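Enddale Student Robotics Club: Progress Report to the Candach Fund
Simulated Table-Clearing Project
30 August 2021

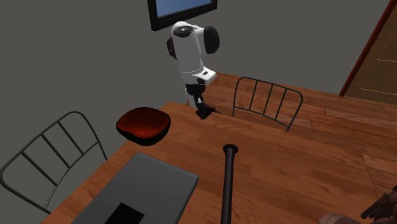
Summary

The club has finished the simulation stage of the table-clearing project and is ready to start the second stage, pending the release of the remaining funds. The virtual dining room is built, the arm model moves correctly in it, and the students have recorded 3,087 simulated attempts at picking up a bowl and placing it on a tray. We are on budget. We are behind schedule on one item, the written guide for other schools, which is covered below.

Background

The grant pays for a one-year student project in which club members program a robotic arm to clear dishes from a dining table. All of the work under this grant is done in simulation. We chose this route in the application because the club meets in a regular classroom and has no safe place to keep a full-size arm, and because students can work on their own parts of the code between meetings.

The club has 31 members this year. They are split into 8 teams, and each team owns one part of the project from start to finish. Seo-ah Yeon teaches the programming side and wrote this report. Zainab Tijani runs the meetings, handles parent permissions and keeps the spending records.

Work completed

The room. Two teams built the dining room. They started with a bare table and floor and then added the chairs, the wall, the door and the monitor. The chairs took the longest. The first version used solid shapes for the chair backs, so the arm treated them as walls and refused to pass near them. The team rebuilt them with open bars, and the arm can now plan a path close to a chair without stopping.

The arm. The arm hangs over the table instead of standing on it. This was a student decision, made after a base placed on the tabletop kept getting in the way of the dishes. Hanging the arm meant redoing the joint limits, and for a few weeks it would swing up toward the ceiling whenever it was asked to reach the far edge. That problem is fixed.

The gripper. The gripper team tested several ways to take hold of a bowl. Pinching the rim from above works best in our tests. Gripping from the side works for some positions, but the fingers tend to push the bowl along the wood before they close. The dark red bowl in our standard test has a rim that is not quite round, and the team kept it on purpose. A perfectly round bowl made the task too easy, and the code written for it failed on everything else.

The control program. Students write their arm programs in Drerketti, the block-and-text language the club has used for two years. Most teams have now moved from blocks to text. The newer members still build their first version in blocks and convert it, and we expect that to continue through next year.

Test results

An attempt counts as a success if the bowl is lifted, carried and set down flat on the tray without tipping. The early attempts nearly all failed. The most common causes were closing the gripper too soon and coming in too low, so that the fingertips hit the table. Later attempts are much more reliable when the bowl starts near the middle of the table. Bowls near the edge are still a weak point, and a bowl that starts very close to a chair is often missed.

Students log each failure with a short note on the cause. These notes have been more useful than the scores. One team found from the notes that many drops happened at the same point in the path, where the wrist was turning too fast, and slowed that one movement.

Problems and delays

The classroom computers run the simulation slowly. With the lighting and shadows turned on, a single attempt can take several minutes. Teams now run their tests with shadows off and turn them on only to check the final result. We are not asking for money for new computers at this time.

The guide for other schools was due with this report. The section on setting up the room is done. The sections on the arm and on grading student work are still in outline form — the students who were writing them were moved to fix the joint limits, and that work had to come first. We plan to send the full guide in December.

Attendance dropped during exams and came back afterward. No team was left without enough members to continue.

Spending

Money spent so far has gone to software licenses, one shared storage drive and snacks for the long build sessions. Zainab Tijani has sent the receipts separately. No funds have been moved between budget lines.

Next stage

The second stage, which the students have named Eze, adds more than one dish to the table. The arm will need to choose which item to pick up first and avoid knocking over the others. The room and the arm will stay the same so that results can be compared with this year's. Plates will be added first, then cups.

We ask that the second payment be released on the schedule in the grant agreement. Questions about the technical work can go to Seo-ah Yeon, and questions about the budget to Zainab Tijani.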